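FOR RELEASE IN JULY

Rekolura opens a borrow-it kitchen shelf in Harlow, and I'd love you to come and raid it

Hi, I'm Ilaria Lombardi, and I run the teaching kitchen at Rekolura on Quintana Street. My colleagues wanted a proper press release with proper press release language, and I did try, but I kept falling asleep at the second sentence. So you're getting me instead.

The news is that we're opening a lending shelf for kitchen tools this July, right inside the front door. Think of a library, only with whisks. You sign up at the counter, take home up to five things, and bring them back clean within 12 days. Joining is free and so is the borrowing.

We've been building up the collection since winter, mostly from cupboards all over Harlow and a very generous clear-out at the Brastidside cooking school (thank you, Lewis Purves, for driving that van twice in one day!). We wanted everyday things you can use on a weeknight – rolling pins, graters, cake pans, mixing bowls, scales – along with a few big-ticket items like a pasta roller and a stand mixer that most of us would only need a couple of times a year.

My own favorites are the measuring cups. I learned to bake with a chipped coffee mug and a lot of guessing, and my early banana bread shows it in every family photo. A nested set takes up hardly any room in a drawer, and when each size has its own color, kids learn them in no time. I can shout "pass me the yellow one!" across a class of eight-year-olds and get the right cup back.

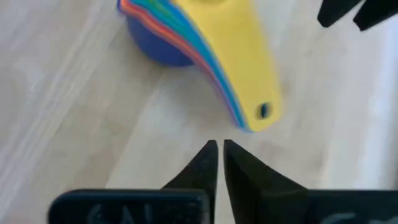
Nested measuring cups in rainbow colors, with the yellow handle on top.

Anyway, the cups gave us the idea for our opening sessions. Jinlong Zou, our pastry teacher, is putting together a beginner class called Level Off, all about measuring dry ingredients without packing the flour down or dumping half of it on the floor. You'll make a simple butter cookie and a batch of scallion pancakes, and you'll go home with both recipes. Jinlong says, "I want people to stop being scared of flour. Spoon it in, scrape the top, move on with your life."

Baltasar Marín will follow with an evening on rice and beans, which he has been promising me for ages. There are 80 places across the opening sessions, and kids are welcome at all of them with a grown-up. Please book ahead at the front counter, where you can also pick up the full list of what's on the shelf.

We'd still love more donations too! Muffin pans are top of my wish list, followed by rolling pins and anything for making dumplings. Please give things a good wash first, and check that sets still have all their pieces. We can't take knives or anything with a frayed cord.

If you're a reporter and want to visit, come by after 3 p.m., when the morning classes have cleared out and I can talk without an oven timer going off. Ask for me or for Manaia Doolan, who handles press and has a much tidier desk. We'll put the coffee on – and there are usually cookies.

Press contact: Manaia Doolan, Rekolura, Quintana Street, Harlow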